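Good practice, on paper

The Miltevside working group has put out its draft guide to hand-held gripper sessions, and members have until the end of March to send comments. I have read all of it twice. It runs to 191 clauses, and I could happily live with a third of them.

My main grumble is with the counting. A session is “compliant” at 200 recorded picks, whatever those picks look like. You could lift the same carton 200 times in the same spot and get your tick. Tisside did more or less that last year, handed in 616 recordings and passed. Nadège Gaillard, who reviewed them, threw out 300 for being near copies of each other. The draft doesn't mention it.

The section on work areas is better, though it reads as if everyone had a bare lab with painted lines. Most of us work in a room with desks and power strips in it, and a guide that ignores that will be ignored in turn.
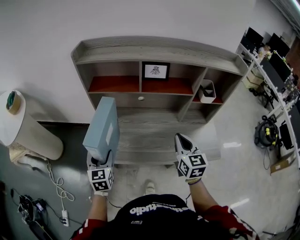
What I would keep

Clause 14, on markers. Keep the printed faces of the cube on each gripper clean and unscratched, and replace a cube once a corner lifts. Dull, cheap and easy to check.

Clause 22, on cables. Anything on the floor gets routed along the wall or taped down before the first pick. I'd go further and have a second person sign for it, as the one holding the grippers is looking at the grippers.

Clause 31, on the idle hand. If only one gripper is holding something, the log should say what the other one was meant to be doing. Akex already asks for this and their logs are far easier to read.

What I would drop is the badge. Granström wants a colour logo for sites that self-assess, renewed every year for a fee. I have yet to see a self-assessment that anyone failed. Spend the money on a second reviewer for Nadège.

Comments go to the working group through the members' page. Please quote clause numbers, and please read clause 14 before writing in to say it's missing.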